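The Sindside Sheet
Tips for rooms that get sat in

Break Room Sofas, Dark Carpet and Other Crumb Traps

I've been tidying the lounge at our office for two years now, mostly because I'm the first one in and I like my coffee in a place that doesn't have yesterday's granola bar in it. A few of you wrote in after the March issue asking how I keep blue upholstery from looking tired, so this one is mostly sofas, with a detour into floors (I have opinions about floors!).

Start with the cushions. Pull every loose one off and stand it on its end before you do anything else. I used to vacuum around them and wonder why the seats still felt gritty, and of course all of it was down in the crease. The crevice tool does the seams, the brush head does the flat parts, and I go over the backrest from the top down so I'm not dusting my own clean seat.

Clothes get left on sofas. Jackets, scarves, a sweater that's been there so long it's practically a throw pillow. I hang them on one hook by the door, and anything still there Friday afternoon goes in a bag with a note on it. Dark clothes shed lint like crazy on pale seat cushions, so I keep a lint roller in the drawer with the teaspoons. A damp rubber glove works too, if you drag it in one direction and pick off the little rolls as you go.

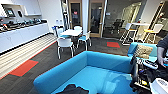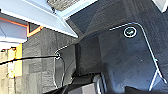
The Sindside Sheet, No. 159, page 5

Now, chairs. White chair shells show everything, especially scuffs from shoes and belt buckles. I wipe ours with a soft cloth, warm water and one drop of dish soap, then a second cloth with plain water, then a dry one. For black marks I go in with a melamine sponge, very lightly, and I try it underneath first. If your chairs have colored seats, do those separately with a clean cloth. I once carried gray grime from a white seat onto a yellow one and spent my whole lunch break fixing it.

Thin metal legs need a quick wipe near the floor, where the mop or the vacuum head bumps them. Bar stools are worse, on account of the foot rails. Everybody's shoes go there! I do the rails last and then throw that cloth straight in the wash.

Dark gray carpet is kinder than people think, as far as stains go, but it's merciless about lint and paper bits. Two slow passes, one each way, beat five fast ones. If you've got mats with a light piping around the edge, do the piping by hand with an old toothbrush and a little of the same soapy water. The white trim is what makes a mat look clean or dirty, whatever the middle is like. Rounded corners collect fluff on both sides, so flip the mat over if it's the kind that flips.

For spills, blot and don't rub. I keep a stack of old dish towels (mine are from Ernetti, ten years old and still going) and just stand on them. Coffee with milk in it needs cold water first. Leave the towel down for 60 minutes with something heavy on top, then brush the pile up with your fingers.

A reader at the Yilma building asked about glass doors. Dry microfiber in the morning for handprints, and a proper wash once a week. Wipe the wooden frame afterward with a barely damp cloth, and don't let the glass spray drip down onto it.

Next time: the Porar drain strainer, and what I found in ours. Send your sofa questions to the usual address.

Posted 2/18/22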